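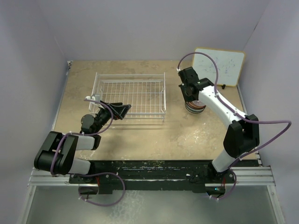

The Arnstead Housing Association will introduce a revised schedule for the shared kitchens in its residential buildings, beginning in April. The schedule follows a review of how the kitchens at Zilla House and Tultau Court are used during the evening hours, when most residents prepare their meals. The review found that the cooking areas themselves are adequate for present needs. Delays arise mainly at the sink and on the counter beside it, where washed items are left to dry and the next resident has no place to work. A wire rack with nothing in it takes up little attention, but a full one left overnight can close half a counter to everyone else on the floor. The new rules therefore deal with clearing and storage before they deal with cooking times.

Under the revised schedule, each shared kitchen will remain open at all hours for the preparation of drinks and cold food. Use of the stoves and ovens will end at 11 p.m. and resume at 5:30 a.m. Residents who work night shifts may apply to the building office for a written exception. Exceptions granted under the previous rules remain valid and do not need to be renewed.

Residents are asked to put away their own dishes within 60 minutes of washing them. Items still on the counter or in a rack after the morning cleaning will be moved to the labeled shelf near the door and held there for 21 days. Cookware left on a stove will be treated in the same way. The Association does not accept responsibility for items that have been moved, although staff will handle them with reasonable care.

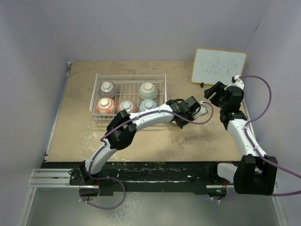
The same period applies to food containers, with the exception of anything perishable, which will be discarded on the day it is found. Refrigerator shelves are assigned by room number. A resident who needs additional space for a short time, such as during a family visit, should speak with the building office so that an unassigned shelf can be made available.

Storage lockers

A total of 219 kitchen lockers are now available across the two buildings. They were supplied and fitted by Böttcher, the firm that also replaced the mailboxes at Tultau Court. Each room is entitled to one locker at no charge. Keys may be collected from the building office during regular hours, and a signature is required. A lost key should be reported promptly so that the lock can be changed.

Lockers are intended for dishes, cookware and dry goods in closed packaging. Open packages of flour, rice or cereal should be kept in a container with a tight lid. Cleaning products may not be stored in the lockers and should be placed in the cabinet under the sink.

The lockers on the second floor of Zilla House are slightly narrower than the others, owing to the position of the water pipes. Residents of that floor who own large pots may request space in the ground floor pantry.

Ventilation work at Tultau Court

The kitchen exhaust fans at Tultau Court date from around 2000 and will be replaced one floor at a time, starting with the top floor. The kitchen on each floor will be closed while the work is carried out, and residents of that floor may use the kitchen directly below. Notices giving the exact hours will be posted by the elevators and on each kitchen door.
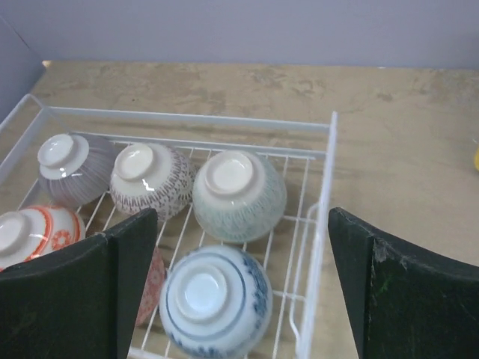
Comments and requests

Residents may submit comments on the revised schedule in writing at either building office. Comments received before the schedule takes effect will be considered when the final version is printed. Copies in large type are available on request.

Questions concerning an assigned shelf or locker should include the building, floor and room number. Requests to exchange lockers between residents will be approved where both parties have signed the form.

Filed under: Resident News, Shared Spaces

This site uses cookies to remember your settings. By continuing to browse, you accept our use of cookies.

Contact the Office | © 2018 Arnstead Housing Association | Back to top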